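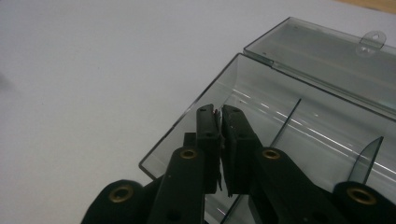

Tridergate
Posted December 2023
Sole trader, fourth year, cash basis. I'm trying to settle how I treat small purchases before the January rush. My November spend comes to 838 pounds, nearly all of it on items under a tenner, and the receipts have outgrown the system. At present they go in a see-through plastic box with a hinged lid, the smoky grey sort that snaps shut with a tab, and I type them up at quarter end. Turnover is well under the VAT threshold. Does anyone at this scale log each receipt singly, or do you post one total per category per month and keep the paper behind it?

Mokari
One line per receipt. Date, supplier, amount, category. If you are ever asked to support a figure, a monthly total with a bundle of paper behind it means adding the bundle up again. Mine for last year came to 2,124 lines and the whole file still opens instantly.

Curnell
Disagree in part. The requirement is that the records are complete and legible and that the return can be traced back to them. A monthly total with the slips numbered and clipped in order does that. I have done it this way for 4 years. What matters is the numbering.

Mokari
Numbered slips are fine until the thermal ones fade. I have fuel receipts from two summers ago that are blank. If all you kept was a total, you have nothing to show what it was made of.

Curnell
Which is an argument for scanning, and I do scan. It is a separate question from how many lines go in the ledger. 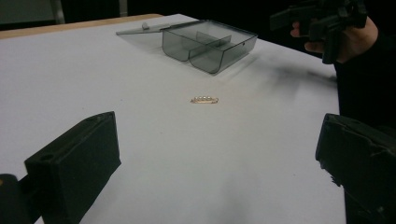

I scan on the day, file name is the slip number, and the folder is backed up weekly. The ledger then carries the total and the range, for instance slips 1 to 96, stationery. Tracing any one of them takes less than a minute.

Bakhtiari
Both of you are assuming the paper is sorted to begin with. Tridergate, are the mixed receipts split? I mean the supermarket ones with printer paper and your dinner on the same slip. Those have to be apportioned, and you will not remember in April which items were which.

Tridergate
No, they aren't split. I circle the business items in biro when I remember to.

Bakhtiari
Pay for them separately at the till. Two transactions, two slips, business card for one of them.

Mokari
Seconded. It also means the bank feed matches without any editing.

Curnell
Agreed on that one. I would still not type every line by hand.

Tridergate
Thanks. Going with scanning on the day and single lines for anything over 20 pounds, totals for the rest. Does the slip number restart each tax year or run on?

Curnell
Restart, with the year as a prefix — otherwise the ranges get unwieldy.

Mokari
Mine run on. Either works if you stick to it.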